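Tips for a short film night at home
by Marisol Halvorsen

I started showing short films in my living room because I kept reading about festival winners and never getting around to watching them. Now it's a regular thing in our building, and people keep asking me how I set it up, so I finally typed out my kitchen and living room notes. None of it is fancy! Most of it is about food, crumbs and where to put the projector.

Clear a surface first, before you cook anything. I always want to start with the popcorn, and then I have hot bowls and no place to set them down.

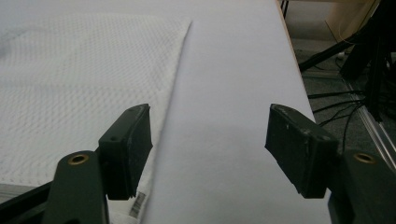
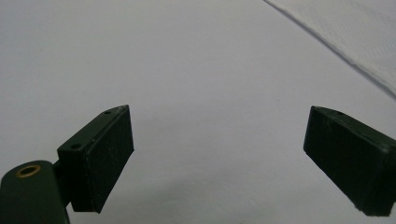
Pick the films before the snacks

I know, I know, it's a food page half the time. But the running times decide the menu. If the shorts are all under ten minutes, you'll be getting up and down a lot and you want things that can sit out: nuts, olives, cut vegetables, cheese that doesn't mind getting warm. If you've got one long documentary, you can serve a real bowl of something and let people settle in with it.

I write the order on an index card and tape it inside a cupboard door. My friend Deisy Cuadros does hers on her phone, but then the screen lights up the whole room every time she checks it.

Popcorn on the stove

Use a heavy pot with a lid, two tablespoons of oil and three test kernels. When all three have popped, take the pot off the heat, add the rest in one layer, put the lid on and wait thirty seconds. Then back on the heat. That short wait gets everything to the same temperature and you'll find far fewer duds at the bottom (I used to pick them out of the couch).

Salt it with the finest salt you have. If yours is coarse, run it through a coffee grinder for a few seconds, and wipe the grinder out well or your morning coffee will be a surprise.

Paper bags are quieter than you'd think if you roll the tops down twice. Chips in their own bags are out of the question at my house. Pour them into a bowl in the kitchen.

Drinks without puddles

Fill a pitcher and put it on a tray near the door, away from the cables. I freeze lemon slices flat on a baking sheet and use them in place of ice, so the drinks don't go watery during the second half. For hot chocolate, make it thick, keep it on the lowest heat, and thin it with milk as you serve. Nelly Chávez brings a thermos of cinnamon tea in the winter and it's always gone by the first credits.

The screen

A bedsheet works fine if it's ironed. Iron it slightly damp, then hang it right away with clothespins along the top and a couple at the bottom corners with something small and heavy clipped on. Creases show up worst across faces, so put any seam low down where the subtitles don't reach.

Speaking of subtitles, check them from the farthest seat! I sat through a lovely Peruvian short once with only the top half of the words, the bottom half being on my bookshelf.

Put the projector on something that doesn't wobble. A stack of cookbooks is good for height. Leave space around the vents, and keep the popcorn well away from them.

Buttery fingers and other stains

Keep a damp cloth and a dry one in a bowl by the couch. For butter on upholstery, scrape off what you can with a spoon, cover the spot with cornstarch, leave it until the morning and vacuum. Try it on a hidden bit first if the fabric is dark. Cola wants cold water as soon as you can get to it, and blotting, never rubbing.

Kitchen towels that have mopped up oil go in a separate wash for me. I skip the fabric softener on those, as it makes them worse at soaking things up.

When the lights come up

Leave a good gap after the last film before you start clearing. People want to talk, especially after a documentary, and clattering plates sends everyone looking for their coats. I soak the popcorn pot and put the kettle on, and the rest can wait until breakfast.

Next month I'm trying baked plantain chips. If yours stay crisp past the first hour, please write and tell me how!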